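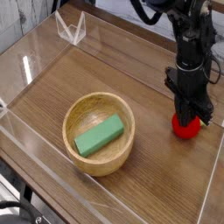
I have wanted to see the inside of the Saavedra piano works since my aunt's old upright came to live with us, and in July I finally got my chance! They open the doors twice a year, you sign up by email, and you'd better be quick. Our group met in the yard at 9:30 and was handed over to Mitali Matubbar, who has been voicing pianos there for 34 years and talks about felt the way other people talk about wine.

We started in the wood store, and the smell alone was worth the train fare. Spruce for the soundboards sits up there for years before anyone touches it. Mitali knocked on two boards for us, one good and one headed for packing crates, and even I could hear it. The good one rang on and on.

Next came the rim room (hot, loud, wonderful), where long strips of maple are glued and bent around a form in one go. Four people do it and they hardly speak. We missed the bending itself by a few minutes, which was a pity, but Halfdan Skov showed us the clamps and let one of the kids in our group tighten a screw on a finished rim. She was thrilled. So was her dad.

Then stringing! I had no idea the bass strings were wound right there in the building, copper over steel, with a person guiding the wire by hand. The grand on the stand that morning was number 1217 in the current series, and it was going to a school in the north. A label with the name of the school was already tied to the leg.

The part I liked best was the voicing room at the end. It's small and very quiet, with a carpet on one wall. Mitali played a single note, pulled the action out, pricked the hammer felt a few times with her needles, slid it back and played the note again. Softer, rounder, a little further away. She did that for three notes and I could have stayed for all 88.

Practical bits: the tour runs a little over two hours, there are a lot of stairs, and you need closed shoes. Coffee and cardamom buns in the canteen afterward are included. The shop sells offcuts of spruce by the bag, and I came home with two. Sign-up for the winter visit opens in October, and I've already put my name down for the reminder.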